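3.2 Carrying tasks in the home diary

Participants in the Dallulthorpe group kept a home diary for 13 days. Each evening they listed the household items they had moved from one room to another and marked whether they had used one hand, two hands, or a tray. We added the tray category after the pilot, when several people wrote it in the margin. Entries made after midnight were assigned to the day before.

Trays and boards were named in 47 entries. Most of these involved drinks, and most were made between the kitchen and the room where the person usually sat. Older participants used a tray for a single cup more often than we expected from the Malinowski interviews, where people said that a tray was for guests.

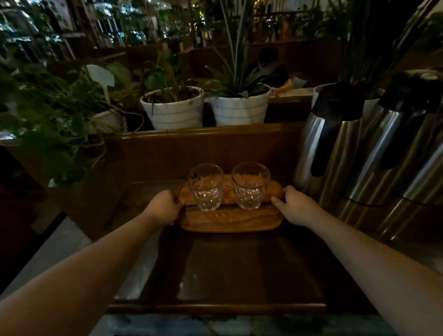 Figure 2. Two-handed hold on a small oval wooden board with two empty glass tumblers.

The two-handed hold (Figure 2) has a cost that the diary did not ask about directly but that came up in the free comments. A person with both hands on a board cannot open a door, turn on a light, or hold a stair rail. Seven participants wrote that they set the load down partway to deal with a door. Two had stopped closing the kitchen door during the day for this reason.

We coded these comments separately from the main entries and did not use them in the totals in Table 4. Doors were coded as open, closed, or missing, using the floor sketch each participant drew at the first visit. Where the sketch and the diary disagreed, we followed the diary.

The Gutitz group filled in the same form in September, with one change. A line was added for the number of doors on the route. Results for that group are given in Section 4.1, along with the differences in kitchen layout between the two sites.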